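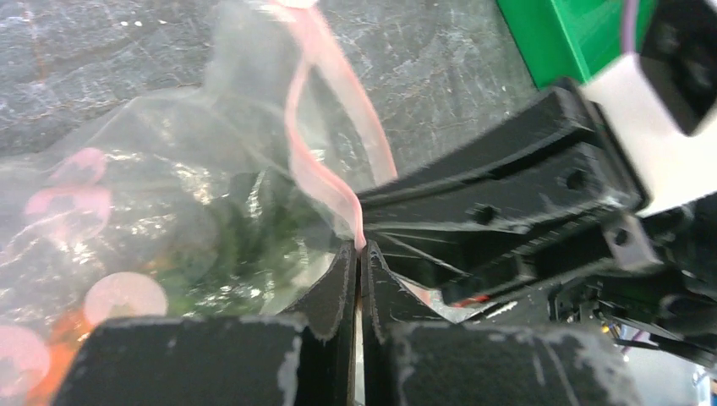
Do you close the fingers first and then lift, or do you start lifting while they're still closing? A reader of the June version of this guide wanted to know, and I realised I'd left it out completely. Close first. Wait until the fingers stop moving, then lift. I've put it in as step 6.

Section 4: Teaching a bag pick by remote control

I'm assuming you've done Section 3, so the arm is clamped down, the Casov hand controller is paired and the wrist camera is showing up on your screen. If the picture lags, go back and sort that out before you try any of this.

1. Put your bag of shopping on the worktop where the arm can reach it without stretching. I practise with thin plastic bags because they're the hardest, and if you can do those you can do paper ones with your eyes shut.

2. Press Home on the controller and let the arm settle.

3. Hold the Record button until it beeps twice. One beep only means it has heard you — it isn't recording yet. (I lost a whole afternoon at Trimham to that single beep.)

4. Bring the gripper over slowly, using the wrist view for the last bit. Go for the neck of the bag or a strip of the tie, somewhere with nothing behind it that you mind squashing.

5. Squeeze the trigger gently. The fingertips should meet with the plastic between them. On the Brunner gripper I keep the grip force at 12, and for very thin film I drop it to 4.

6. Wait for the fingers to stop, then lift straight up. No swinging!

7. Carry the bag to wherever you want it, lower it until it's resting, open the fingers and back away before you press Record again to stop.

CAUTION: Keep your free hand out of the way while the trigger is live. It's very tempting to reach in and straighten a crumpled bag. Press Pause first, every time.

Note: Clear film is a pain to see. It shines and it wrinkles, and from the wrist camera it can be hard to say where the edge of the bag is. A lamp off to one side helps me a lot more than one overhead.

How many goes do you need? For our kitchen bench in Pleddale I recorded almost 200, and threw out 19 where I'd fumbled the grip and then had another stab at it. You might want to keep a few of those in a separate folder, as a second attempt can be useful later on, but leave them out of your first training run.

Move the bag a bit between recordings, and turn it round too. If you always start from the same spot, the arm learns the spot and gets lost as soon as the shopping lands somewhere else.

Guiding the arm by hand instead is covered in Section 5. Switch the controller off before you start that one.

Last changed July 18, 2018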